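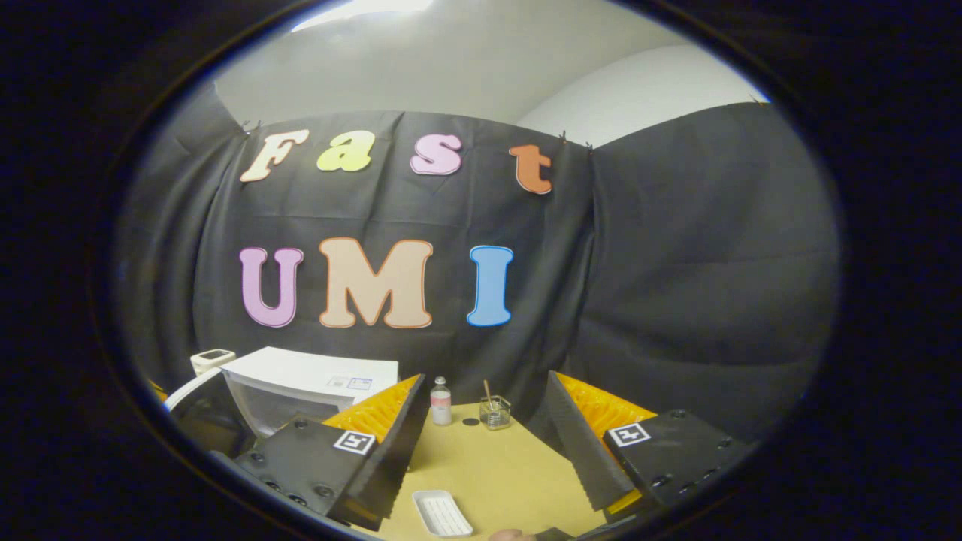 Is the Grira hand gripper worth 361 quid?

Etenesh Worku
Grira want £361 for the hand-held gripper kit, soft fingers and markers included. I'd use it to record small bench jobs for our arm. Has anyone lived with one?

Custódio Leitão
Had mine since July. Good on bottles, sulky with thin sticks. The fingers are fine -- the manual is 52 pages and reads like a ransom note. Print the markers matt, and recalibrate if you swap a finger. I've got 190 usable recordings out of it and one sore wrist.

bristdale_ben
get the Dornulon, its cheaper. havent used either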